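Shelf and bottle check, back table, Wednesday

Legs level: OK. I pushed down on each corner of the board and nothing rocked, which made my morning!
Board fixed to frame: OK, one screw a bit lazy, tightened it.
Lids on: OK, I went along the row with my hand.
Labels facing front: not yet (I know, I know).
Plant kept off the shelf: OK, it has its spot on the table to the right.
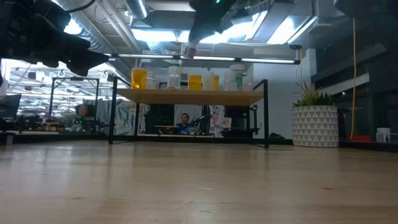 Şengül Güneş wants the amber ones kept together at one end, so you can grab the right bottle without reading every label. Fine by me, I'll move them after lunch.

Weight on board: OK, well under the 30 lb limit on our sheet.
Table surface: OK, small marks only, no splinters.
Next check: March, and I'm bringing the label maker.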